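# The second life of the office computer 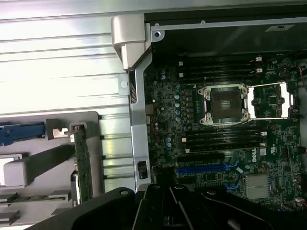

*An open Dell workstation, its processor socket empty.*

There is a railway arch in Goston where the kettle never quite cools down. On Thursday nights the shutters stay up until late, the long benches fill, and people who have spent all day at a desk come in to spend their evening inside a different sort of desk machine altogether. I went along in February meaning to stay an hour. I left at closing time with black thumbs and a power supply under my arm!

The Nisteck evenings, as everyone calls them, are built on a simple habit. Offices change their computers every few years, whether or not anything is wrong with them, and the old ones have to go somewhere. In Goston they come to the arch, stacked on trolleys with the asset stickers still on. Last year 51 machines went back out again, to homework clubs, a choir, two allotment societies and a man who only wanted something to run his model railway.

What struck me first was how well made the old ones are. Big workstations were meant for architects and engineers, people who would shout if a machine let them down, and you can feel it in the weight of the side panel. Lift the catch and it comes away in one piece — no hunting for a tiny screw under a rubber foot. Inside there's room for a whole hand. After years of prising at laptops with a guitar pick I could have cheered.

Then there is the pleasure of parts that fit. Memory goes in with a click you feel in your wrist. Drives slide out on plastic rails. Even the processor, the bit I'd always imagined needed a white coat and a sealed room, is lifted out by anyone with clean hands and a little patience (and good light, which the arch has plenty of, thanks to a row of lamps rescued from a closed-down dentist's).

Not every repair works, of course. The shelf at the back is known as Sandberg, after the steepest hill in town, and whatever goes up there tends not to come down in a hurry. One machine has been on Sandberg for five winters. It starts, it hums, it shows a cheerful blue logo and then it stops dead, and regulars take turns with it the way other people take turns with the crossword. I had my twenty minutes. I changed the battery and felt terribly clever, and it stopped dead again.

The arch itself is older than any of this by a long way. A stone over the door says 1830, and the building has been a coal store, a stable and a mushroom farm, so there's a faint earthy smell on damp evenings that mixes rather nicely with warm dust. Trains to Brorari go over every 20 minutes. Everyone lifts their screwdriver when the rumble starts, waits, and carries on with the same sentence they were halfway through.

If you'd like to try it, bring a cross-head screwdriver, an egg box for the screws and something to eat. You don't need to know anything. The bench nearest the door is for beginners, and the cake usually ends up there too.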